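Clorken Student Robotics Project
Progress report to the Vaughan fund, period ending June
Prepared by Przemysław Sowa, project supervisor

Status: on schedule. Spending to date is $600 against an award of $2000.

1. Work completed

The arm is mounted and calibrated. Students replaced the original jaw gripper with a plain rod tip in the second week, and all trials since then have been pushing tasks. The command set covers moving one block next to another, moving a block to a named edge of the board, and separating two blocks that touch. Blocks are identified by color and shape.

The class logged 187 trials in this period. Each entry records the starting layout, the instruction, the operator and the result. Jamie Lambert wrote the logging script and maintains the trial sheet. Entries with a missing starting layout are excluded from analysis.

The maple board sits on the blue pegboard table. Layouts mix blues, reds, greens and yellows, with stars and cylinders repeated in more than one color so that an instruction has to name both properties. 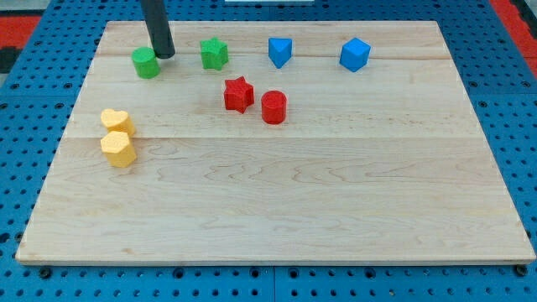
How is a trial scored?
A trial passes when the named block comes to rest in the target area within the time limit and no block has left the board. Partial moves are logged as failures with a note.

2. Open problems

Star blocks rotate when pushed on a point. The students are testing a rule that selects a contact position between two points. Results will go into the next report.

The Drotance controller lost its connection in 19 trials. The cable was replaced on Saturday. Affected trials are marked in the log and will be repeated.

3. Next period

Repeat the marked trials. Add two-step instructions. Prepare the entry for the Allavis student competition, including the written safety procedure. No change to the budget is requested.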